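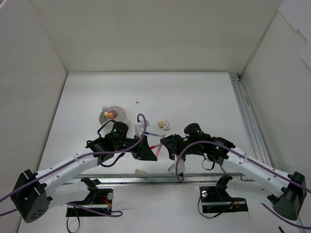
3.2 Small cartons and background

The test items were small folding cartons of the kind used for tablets, sample vials and spare fuses. We chose this class of packaging for two reasons. It is sold in large numbers with little variation in form, and its behavior under light side pressure has been measured far less often than that of corrugated shipping boxes. All cartons were white on the outside. Printed cartons were left out of the main series because ink and varnish change both the friction of the board and the apparent position of the edges.

Cartons came from two suppliers, Stondix and Vuorinen, and were delivered flat. A total of 263 blanks were received. Each blank was inspected on both faces for crushed corners, split score lines and glue outside the seam area. Blanks with any of these faults were set aside, which left 184 for erection and filling. Most of the rejected blanks had score lines that had begun to split before the first fold. The fault was more common in the Vuorinen batch, which had been cut with the board grain parallel to the longer panels.

Erection was done by hand. The side seam was squared first, then the bottom flaps were tucked in and the closure tab was pressed home. The top was closed in the same way after filling. No tape was used. A taped end is stiffer than a tucked end, and in early trials it shifted the point at which the side panels began to bow inward. After closing, each carton was left standing on its base overnight in the same room so that the board could come to rest. Cartons that leaned visibly the next morning were opened, refolded once and left for a second night.

The dummy load was a block of foam cut to a loose fit, with a flat steel insert at the center. The mass was the same in every carton. A loose fit was preferred to a tight one because a tight block supports the panels from inside and hides the stiffness of the board itself. Empty cartons were used only for the preliminary friction readings and do not appear in the results of Section 4.

The item is treated throughout as having an upright orientation, with the tucked ends at top and bottom. Figure 2 shows a small white box-like item held upright, with plain white walls and a pale gray-white floor as its surroundings. White on white is a poor choice for edge visibility, and the point matters for the outline measurements. Under diffuse light the side panels of a white carton may differ from a white background by only a few gray levels, and the vertical edges are found mainly from the narrow shaded strip along the fold. We kept the light surroundings because they match the liners of many packing stations, and because a dark cloth picked up board dust within a short time and had to be brushed between readings.

Board thickness was measured with a Bruvo dial gauge at the middle of each large panel, away from the folds. Relative humidity was logged every 200 seconds during the measurement period, which fell in February, when the heated indoor air was dry. Readings taken in the first hour after the morning start were discarded, as the board had not yet settled after the night setback of the heating.

Damage was graded by eye on a scale with three steps: no mark, surface mark without loss of shape, and permanent bend in a panel or fold. Grading was done by the second author and repeated by Helmi Eskola without access to the first set of grades. Where the two grades differed, the more severe one was kept. Cartons with a permanent bend were not used again. Those with a surface mark were returned to the series only if the mark lay outside the middle third of the panel.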